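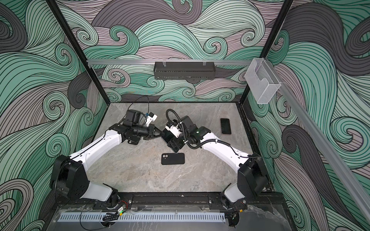 The Pririco bench with both arms over the table. One phone is face up, the other is face down in its case.

Pririco two-arm bench: hire review
Posted August 2, 2024

Score: 2 out of 10 as help, rather more as company

I run a phone repair counter in Birbridge, and the least skilled part of my day is moving phones from one place to another. They come over the counter, they go on the table, they go in a basket, they come out of the basket, and at closing they get put somewhere I'll remember. At home I do much the same with plates. So when Szabo, the hire place over in Gorkthorpe, started listing a pair of robot arms on a ready-made bench, I wanted to know whether I could hand over the carrying and keep the interesting bits for myself.

The hire was £786 for 10 days, delivery included, deposit not. I'm writing this for anyone with a small shop or a messy kitchen who has watched a video of a machine doing the washing-up and wondered how far off it is.

What you get

A table with a grey marble pattern, three walls round it, and two arms bolted to a rail along the front, reaching inwards. Each arm is white along its upper and lower links and black at the base and wrist, and ends in a gripper with black fingers. There's a metal basket hung from a bar at the back and a clear open-topped holder up on the right. The walls are papered in green, mauve and grey swirls, like the sea as remembered by somebody who'd been ill on it. I grew fond of them. Customers asked whether I was having the place done.

Less lovely is the front edge. There's a slotted tray for the cables, which is a good idea, and then there are the cables, some of which haven't heard about it. A small circuit board sits out near the left arm with its green light on. If you have a cat, or a child, or sleeves, you'll want to put something over all that. The whole thing has the look of a very clever shed, and it needs a proper table's worth of floor. Measure your doorway. I didn't, and the door came off.

Setting up took most of a morning. The instructions are clear until the part about lining the arms up with each other, where they turn cheerful and vague. The arms both need to agree where the middle of the table is. Mine disagreed for an hour, politely, by a finger's width.

You can work it two ways. In the first, you guide the arms through a job yourself, over and over, and then let the bench try it alone. The booklet talks of 1,000 goes as a comfortable number of practice runs for a single job. I'd have had to shut the shop. I did as many as my patience allowed, which was plenty for my back. In the second way, you pick from a short menu of jobs it has been taught already. "Pick up item" and "place item in basket" are both on there.

Job one: a phone into the basket

This was the one I cared about. A phone is flat, smooth and expensive, so it's a fair test of whether a machine can be let loose among people's belongings. (I used my own dead ones. I'm not mad.)

A phone in a matt case is the easier customer. The fingers get some purchase on the side, and if the camera bump is facing up it doesn't matter much. More often than I'd expected, the gripper closed, the phone came up, and I said something encouraging out loud to a piece of shop equipment.

A bare one lying on its back with the screen up is another matter. You or I would slide it to the edge of the table and pinch it, or get a fingernail under. The arm has no fingernail and no notion of the edge. It comes down from above, nips at the side, and the phone skates away across the marble. The arm then goes after it. On a bad afternoon I watched it herd a phone into the corner by the wall, where it could no longer get either finger round it, and stop there with what I can only call dignity.

Getting a phone up and into the basket is the next hurdle. The basket hangs over the back of the table, so the arm has to lift, reach, clear the rim and let go. Lifting was fine. Letting go was sometimes done early. I put a folded towel under the basket on the first day and it stayed there for the rest of the hire.

When it all goes right, it takes about as long as it takes me to make half a cup of tea. I can do the same job while holding the other half.

Job two: passing from one hand to the other

This is the reason to have two arms, and I'd looked forward to it. One picks the phone up, they meet over the middle, the other takes it. Between people this is so easy that we do it while arguing.

The Pririco does it the way two strangers go through a door. Both arms come in, the fingers get very close, and there's a long pause. Then either the second hand takes hold and the first lets go, and you want to clap, or both hold on and there's a small tug. I never had a phone damaged by it, though I did hit the stop button a good deal sooner than the booklet would like. The wrists are bulky, with cables looping up over the top, and they need more elbow room than the table really gives them. I spent a lot of time watching those loops and waiting for them to catch on each other. They didn't, so that worry was wasted.

Job three: turning a phone over

My favourite, and the hardest. A phone comes in face down, I need it face up. With one arm it was hopeless. With two, after a long evening of guiding them through it, I got a respectable flip several times running, and rang my sister to tell her. The next morning the sun had moved round to the front window and it couldn't find the phone at all. I drew the blind and it could. From then on we worked with the blind down, and I got asked if we were closed.

Job four: the kitchen

I took the weekend to try it on household things, carried in from home in a crate. A tea towel, to be folded in half: it got hold of a corner, then got hold of the same corner with the other hand, and stood there holding one corner twice. A plastic beaker from the table to the side: very good, no complaints, my nephew could do it at one and a half. A dinner plate: no. Spoons: it could pick up a spoon that was on its own, but spoons are seldom on their own. A damp cloth wiped across the table: it will do this all day in a perfectly straight line, missing the crumbs on either side of the line.

I didn't try anything with hot water or a knife, and the booklet asks you not to.

Living with it

It's quieter than I feared. There's a thin whine as the arms move and a click when the fingers shut, and you stop hearing both by the second day. The small green light near the right elbow gives you something to look at. It got confused when I moved the table a little to plug in the kettle, and needed lining up again. It got confused by a new phone case with glitter on it, but so did I.

Szabo were good on the telephone and didn't laugh. Collection was late by a day and they didn't charge for it. The hire agreement is in rather small type, so read the bit on replacing gripper fingers before you let it near anything sticky.

Something I hadn't thought of beforehand is how much tidying you do on its behalf. You put the phone in a good spot, facing a good way. You clear the other things off. You stand by with a finger on the button. By the end of the first week I was doing the same carrying as before, plus laying the table for a machine, plus talking to it. If you costed my time, the arms were being waited on.

Would I hire it again?

For the shop, no. A drawer with dividers solved most of my problem, and I bought that in Gorkthorpe on the way to pay the deposit. If you had one job, always the same, always the same object in the same light, and a great many of them to get through, I can see how you'd put in the practice runs and come out ahead. A counter where every phone is different is about the worst place for it, and a kitchen is worse than that.

For the pleasure of it, I might. I learned more about how I pick things up in that fortnight than I had in all my years of doing it, and business was brisk, even if half the people through the door had nothing wrong with their phones. Szabo say there's a newer version due in February with softer fingertips. I've asked them to let me know, and I've measured the door.

Good: takes cased phones nicely, quiet, decent help line, wallpaper.
Bad: bare phones, towels, plates, sunshine, cables along the front, price.
Hire again: for a weekend, if they'd do a weekend.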